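Home Datasets Methods Results Download Contact

# Loseo: two-handed demonstrations with hand-held grippers

Loseo is a set of tabletop demonstrations collected without a robot arm.

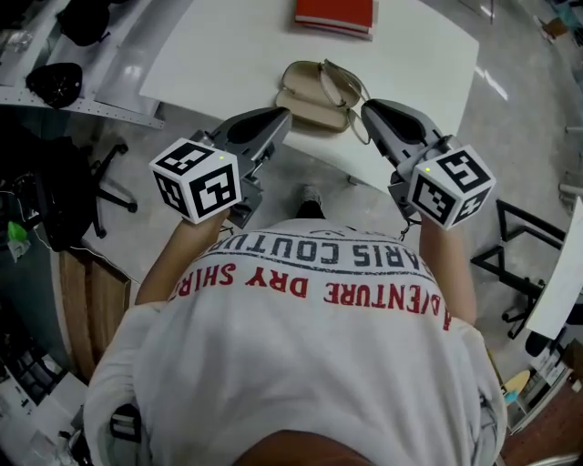 We wanted to know how far a policy can get on thin, awkward objects when all of its training data comes from people. The answer has been much better than we hoped, and this release has everything you need to check that for yourself.

## What's in it

The data was collected at our Stestville lab across 14 tasks. All of them need both hands at some point, though several start with one hand doing most of the work. Each episode has:

- head-view video
- a 6-DoF pose track for the left and right gripper
- finger opening, left and right
- a short text label for the task

The fiducial cubes on the grippers give us pose from the head view alone. We smooth the tracks lightly and keep the raw ones too, under `poses_raw/`. Please try your own filter! Ours is simple and I'm sure it can be beaten.

Poses are stored in the table frame, meters and quaternions, `w` first. Version one had `w` last, so check your loader if you wrote it before March.

## The method

We call the training recipe Cao. It predicts the motion of each gripper relative to the other one, plus a single shared motion relative to the table. That's the whole trick. Small handoffs and "hold this while I slide that" moves get a lot easier to learn, and the model stops caring so much where the person was standing.

The baseline, Clurley, predicts two separate trajectories in the table frame. Same backbone, same data, same training budget.

## Results so far

We ran 30 trials per task on a two-arm setup fitted with matching fingers. Cao beat Clurley on most tasks and tied on 4. The biggest gains came on the eyeglasses tasks, which made my week - thin frames are hard to track and even harder to grip cleanly. Full per-task numbers are in `results/`, including the runs that went badly.

Things that still go wrong:

- When a hand covers one of the cubes, the pose drops out. We fill short gaps and mark longer ones with `valid=0`.
- Shiny tabletops sometimes give a second, mirrored marker detection. The filter catches most of these.
- Soft pouches get pushed along the table instead of opened. Both models do this.

## Getting started

Install the package, then run `python view.py --task glasses` to step through an episode with the poses drawn on top. Training Cao on one task takes roughly 2 hours on a single desktop GPU.

Backgrounds are left as recorded, clutter and all. We tried masking them out and it made the policy worse on new tables, so the masks aren't included.

Last updated 8th July. Bug reports are very welcome - a task name and episode index is plenty.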